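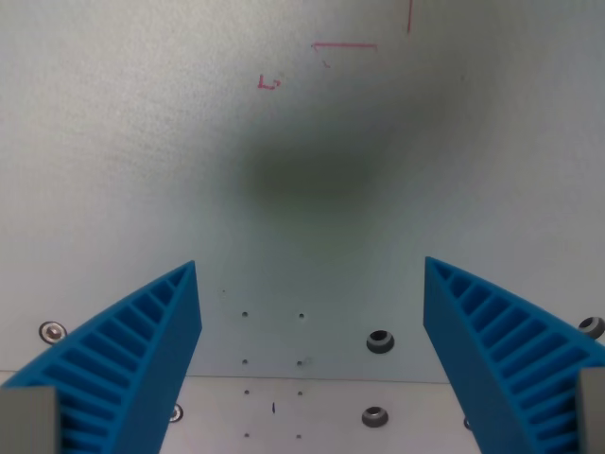 # 4 Relics and the Trouble with Proof

A pilgrim who walked into the abbey church at Darau in the later Middle Ages would have been shown a tooth. The monks said it belonged to the founder of the house, a hermit who had died there long before. A town two valleys away, Plultutton, also had a tooth from the same hermit, and later on an arm. Both places drew crowds, and both kept lists of cures.

It is easy to laugh at this, and plenty of writers have. It is also easy to go the other way and say that the truth of a relic does not matter, only what it meant to people. This chapter takes neither line. The monks plainly thought the truth mattered a good deal, or they would not have spent so much ink defending it. We should ask what they counted as proof, and whether it was any good.

## 4.1 What the Darau book says

Our main source is the cure book kept by the abbey. It opens in 1298 and records 35 cures in its first part. Fourteen of these concern bad eyes, fevers and lameness, all of which can come and go without help from anyone. The book never mentions a pilgrim who went home unwell. Such people must have existed, and their absence should make us careful with every figure in it.

The entries follow a pattern. A person falls ill, makes a promise to the saint, gets better and comes to the church to say so. Sometimes a priest or neighbour is named as a witness. Older histories make much of these witnesses. I am less impressed. In most entries the witness swears that the person is well now, and says nothing of how ill they had been before. A neighbour who saw a man walk into church has not seen a miracle.

There is also the matter of money. The abbey had borrowed to rebuild its choir, and the first entries date from the same decade as the loan. Some readers will take this as the end of the argument. It shouldn't be. A house in debt had good reason to advertise its saint, but it could do so and still believe every word. Motive tells us why a book was written. It does not tell us whether the writer was lying.

## 4.2 The rival tooth

The quarrel with Plultutton ran for years. Each side sent letters to the bishop, who seems to have put off a ruling for as long as he could. One later chronicle claims that 400 people marched from Plultutton to Darau one September to demand that the abbey's tooth be tested by fire. No letter from either place mentions the march, and the chronicler wrote long after everyone involved was dead. Treat the story as evidence of how the quarrel was remembered.

The bishop's reply does survive, in a damaged copy. He allowed both teeth to be honoured, and told both towns to stop preaching against each other. We turn first to the wording of that letter.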